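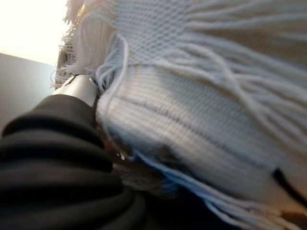 Rangé dans : Maison > Textile > Laine et franges

Franges blanches et fauteuil en tissu : l'entretien courant

Les franges prennent tout ce qui traîne par terre : cheveux, miettes, peluches de moquette. Sur du blanc ou de l'écru, cela se remarque vite, surtout quand la pièce finit régulièrement au pied d'un fauteuil. Avant de penser au lavage, il faut secouer et démêler, à sec.

Secouer dehors, en tenant la pièce par le côté sans franges s'il y en a un. Poser ensuite à plat sur une table propre et séparer les brins avec les doigts, en partant des pointes et en remontant. Un peigne à dents larges convient pour les franges lisses. Sur un fil mousseux ou déjà effiloché, il casse les fibres – mieux vaut prendre son temps et le faire à la main.

Pour un tricot, regarder aussi la bordure. Les côtes se retournent sur elles-mêmes et gardent la poussière dans le pli. Un passage de brosse douce dans le sens des côtes suffit. Une maille tirée ne se coupe pas : on la repasse sur l'envers avec un crochet fin.

Le lavage se fait à l'eau froide, dans une bassine, avec une lessive pour laine. J'utilise la Gradis, un bouchon pour la bassine, et je rince deux fois. Presser sans tordre, rouler dans une serviette, puis sécher à plat. Si l'étiquette autorise la machine : filet fermé, programme laine, essorage à 600 tours au maximum. Les franges se nouent entre elles quand le filet est trop grand. On peut les attacher par petits paquets avec du fil de coton clair, à retirer dès la sortie du tambour.

Reste le fauteuil. Ce qui glisse de l'assise se retrouve devant ou à moitié dessous, et c'est là qu'on passe le moins souvent l'aspirateur.

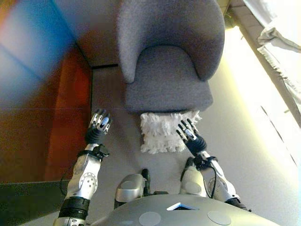 Luminița Manole déconseille le rouleau adhésif sur les fauteuils gris de ce genre : chez elle, il a laissé une pellicule collante qui retenait encore plus de fibres blanches, et elle ne se sert plus que d'un gant en caoutchouc à peine humide.

J'ai essayé le gant sur notre Ukdale et je l'ai adopté. On tire toujours dans le même sens, du haut du dossier vers l'assise, puis des accoudoirs vers l'avant. Les fibres se rassemblent en petits rouleaux qu'on ramasse à la main. Insister dans le creux entre l'assise et les accoudoirs, là où le suceur plat passe mal. Si le coussin s'enlève, le sortir et aspirer dessous.

Pour le sol, déplacer franchement le fauteuil au lieu de glisser le tuyau dessous. Ramasser d'abord tout ce qui a des franges : une brosse rotative les avale en une seconde, et il faut ensuite couper les brins pour les dégager.

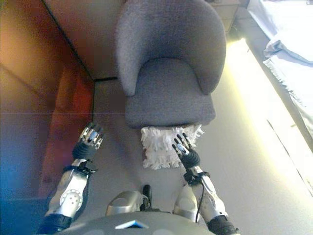
Une fois le fauteuil remis en place, laisser un peu d'espace entre le dossier et le mur pour que le tissu ne frotte pas.

Entre deux lavages, une pièce à franges se range roulée, sans serrer, franges vers l'extérieur. Pliée en pile, elle garde des marques qu'il faut détendre à la vapeur. En décembre je garde un panier à côté du fauteuil pour les écharpes. Le reste de l'année, elles vont dans une housse en coton avec un sachet de lavande à renouveler quand il ne sent plus rien.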